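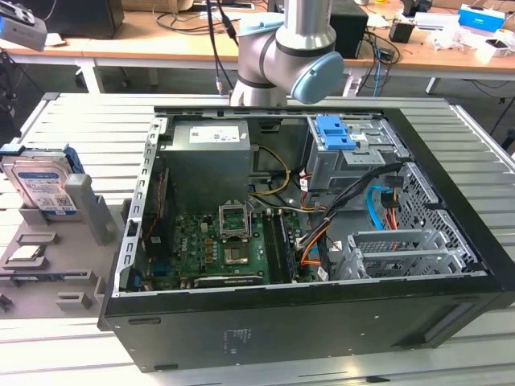
Mesa de montaje Terkside T-300 para equipos de sobremesa

Superficie de trabajo en perfil de aluminio ranurado para montaje, diagnóstico y desguace de ordenadores en formato torre. La serie T-300 la fabrica Terkside y la distribuye Gelik para talleres de reparación, centros de formación y plantas de reacondicionamiento. Se suministra desmontada, con tornillería y llaves.

Aplicación

La mesa está pensada para trabajar con la torre tumbada y el panel lateral retirado, de modo que la placa base, la fuente de alimentación y los cables SATA queden accesibles desde arriba. En esa posición se puede abrir el marco de retención del zócalo del procesador, extraer los módulos de memoria o retirar una tarjeta de expansión sin girar el chasis.

Los perfiles van en paralelo y sus ranuras recorren la superficie de lado a lado. En ellas se alojan las tuercas deslizantes de los topes, las mordazas y los soportes de herramienta. El operario coloca los topes a la medida de la caja y los fija con palomilla. Para cajas de otro tamaño basta con aflojar y desplazar.

Características

Tablero: perfiles de aluminio anodizado, color plata natural.
Ranura: en T, paso continuo, abierta por ambos extremos.
Unión entre perfiles: travesaños inferiores atornillados, sin soldadura.
Carga máxima repartida: 300 kg.
Patas: cuatro, con pie regulable y base de goma.
Toma de tierra: borne roscado M6 bajo el travesaño posterior.
Cantos: tapa de polímero en todos los extremos de perfil.

Protección frente a descargas electrostáticas

El anodizado es aislante. La superficie por sí sola no constituye un puesto EPA y no debe considerarse tal aunque la estructura esté conectada a tierra. Para manipular memorias, procesadores o placas fuera del chasis se requiere la alfombrilla disipativa (se pide aparte) y una pulsera con conexión al mismo punto. El borne M6 sirve para ambas.

Antes de retirar el panel lateral: interruptor de la fuente en posición de apagado, cable de red desconectado y pulsador de encendido accionado unos segundos para descargar los condensadores. La fuente de alimentación no se abre en ningún caso sobre esta mesa.

Accesorios

Tope lateral Unstead, bajo. Perfil en L con cara de goma. Juego de 2 unidades. Sujeta la caja por la base y por el frontal. No se recomienda apoyarlo contra el soporte trasero de las tarjetas, que en muchos chasis es chapa fina y se deforma.

Tope lateral Unstead, alto. Mismo sistema, para cajas que deban quedar de pie.

Peine para cables. Pieza ranurada que mantiene apartados los mazos de alimentación y los cables SATA mientras se trabaja en la placa. Admite hasta 11 cables. Útil en torres sin gestión interna de cableado, donde los mazos cruzan por encima de la placa y tapan los conectores.

Bandeja magnética para tornillos. Encaja en la ranura. Debe montarse en el lado opuesto a las unidades de disco.

Alfombrilla disipativa. Dos capas, con corchete para pulsera. Se corta a medida con cúter.

Montaje

El conjunto se arma entre dos personas. Las tuercas deslizantes han de introducirse antes de colocar las tapas de los cantos – es el error más habitual y obliga a retirar la tapa completa. El par de apriete de los travesaños figura en la hoja que acompaña a la tornillería. Una vez cargada la mesa, conviene nivelar de nuevo los pies.

Mantenimiento

Limpieza con paño y alcohol isopropílico. No emplear limpiadores alcalinos, que atacan el anodizado. Las ranuras acumulan polvo y tornillos pequeños y se vacían con aspirador de boquilla estrecha; el aire comprimido los proyecta hacia los equipos abiertos. Revisar el apriete de los travesaños cada 3 meses si hay vibración o desplazamientos frecuentes.

Compatibilidad

Los accesorios de la serie Bahrami anterior encajan en la ranura, salvo la bandeja magnética, cuyo pie es más ancho. Los topes Unstead pueden usarse en ambas series.

Suministro y garantía

Incluye tablero, patas, tapas, tornillería y borne de tierra. No incluye topes, alfombrilla ni iluminación. Garantía de 2 años sobre la estructura. Las piezas de goma y polímero se consideran consumibles y se venden como recambio. Medidas especiales bajo pedido, indicando largo, fondo y número de perfiles.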